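Drorndale open day, part two

So we drove 72 km out to the Drorndale cheese dairy, and I'd go again tomorrow! Nine cheeses to try, plus cups for the whey drink (surprisingly nice, a bit lemony).
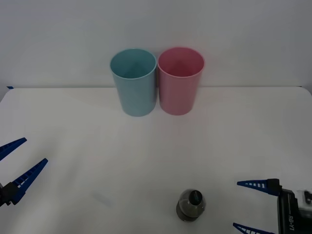
Inside

My favourite bit. It smelled like wet socks and I loved it. Something bottled was on offer too, for anyone not keen on whey.
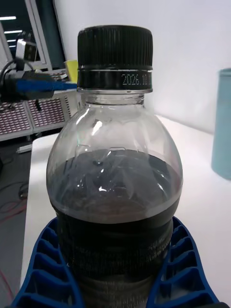 Anyway, the washed rind was $20 a wheel and we came home with 2. Parking's on the grass, so wear boots.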